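FOR IMMEDIATE RELEASE

Pleltlow Opens Its Doors, Asks Utden to Hold a Bottle

UTDEN, 2019-05-08 - Pleltlow, the developer of the Layug two-armed household robot, will open its Prinholm workshop to the public this month for an afternoon of live demonstrations. Guests will see Layug tidy a room. They are advised to bring something to read.

Layug can currently pick up a plastic drinks bottle, carry it across a room and put it down next to other plastic drinks bottles. A typical six-year-old can do the same and will also complain about it, a feature Pleltlow has no plans to add. The robot needs 12 minutes to clear a table. When we first let the public watch, in February, it needed 40, and two of our guests got up and helped.

What Layug knows about bottles it has learned from people. Our teachers work in lived-in rooms, with sofas, plush toys and cables left where they are, and they pick up bottles two at a time, one in each hand, again and again. Each round is recorded from the teacher's own point of view.

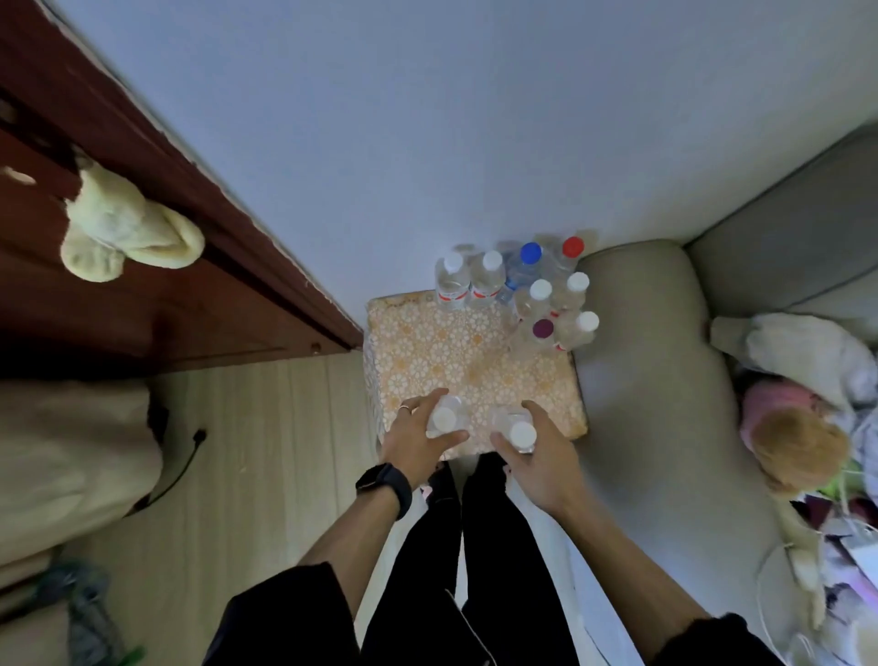
Over 300 of these rounds have gone into the version of Layug on show this month. The work calls for patience and a steady grip. Clear plastic is hard on a robot's eyesight, and a bottle on its side is harder still: it rolls, and Layug has been known to follow it with great dignity to the far end of the room.

Visitors at Prinholm will be able to try the teaching job for themselves. A member of our staff will fit the head camera and start the recording, and you will then move bottles until you are told to stop or your friends have gone to find the coffee. Rounds recorded on the day may be added to Layug's training, with your written permission. Nobody will be graded, although Layug will be in the next room doing the same task, and comparisons are hard to avoid.

The robot will run once an hour through the afternoon. Between runs, our engineers will take questions, including the one about when it will do laundry. The answer remains "later."
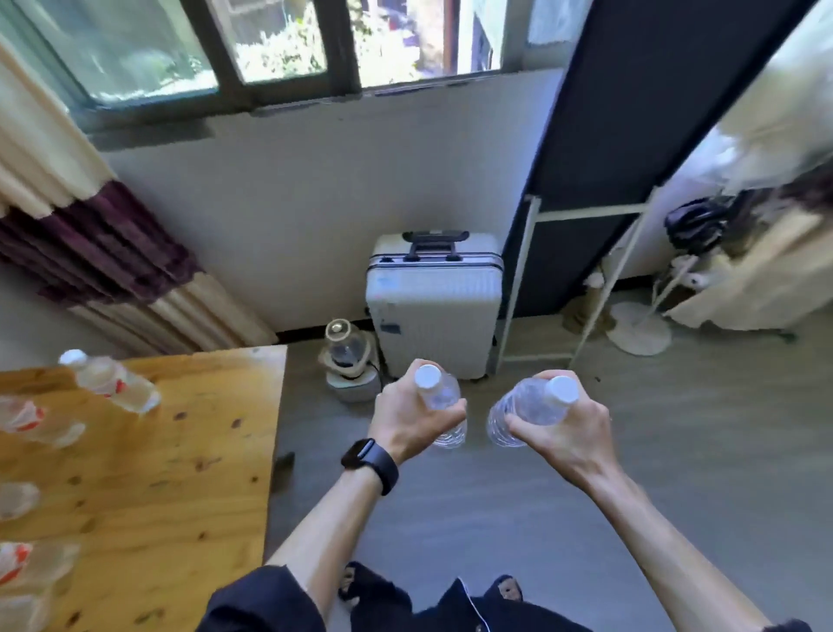 VISITOR INFORMATION

Admission is free. Places at the teaching tables must be reserved through the Pleltlow front desk; the Layug demonstrations are open to anyone who turns up. Children are welcome with an adult. Please stay behind the yellow line while the arms are moving, even if they do not seem to be.

Coffee and cake will be served by humans.

Press are asked to check in at the Prinholm side entrance. Interviews with the engineering team can be arranged in advance. Layug is not available for comment.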